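Pastance Community Supper Program
Progress report to the Eklund Fund, May 2021
Prepared by Fraser Geddes

Dear friends at Eklund,

It is a real pleasure to write to you again, and I'm sorry this one runs a little longer than the last (Haris tells me they always do!).

Where we are

The supper program opened in October with 19 people at the tables, and we now serve 90 in a normal week. Much of the credit goes to Haris Khattak, who took over the kitchen in the winter and rewrote the menu so that the soup, the bread and at least one pudding can be made the day before — a change that has made the evenings so much calmer for all of us.

What your grant paid for

Most of this period's money went to the second-hand range and the repairs to the back door. We also set aside $200 for bus fares, and we have spent nearly all of it. The new shelving came in under budget, and with your permission we'd like to put what's left toward the herb beds.

Cooking lessons

We ran 10 lessons on plain, thrifty cooking: stock, pancakes, a decent rice pudding. People stayed on to talk long after the washing up, and several have asked for a baking course. Setting the table was part of every lesson, too, and it got more laughs than I would have guessed.

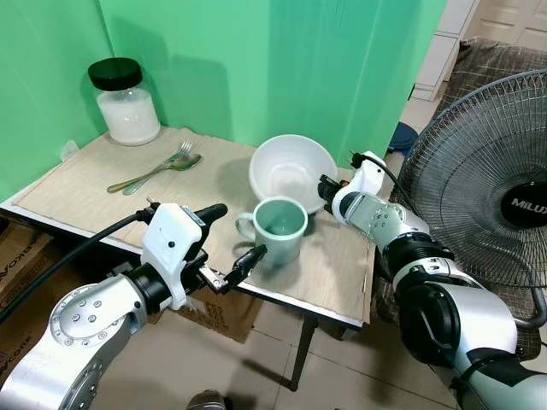
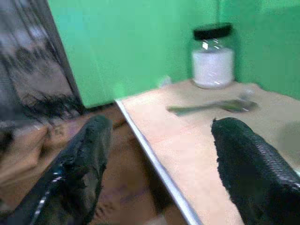 What comes next

The old refrigerator is on its last legs and we are gathering quotes for another. Haris would also like to try a breakfast — eggs, oatmeal, good coffee — once we have the hands for it. I'll send the full accounts separately, and you are always welcome to come and eat with us.

With warm thanks,
Fraser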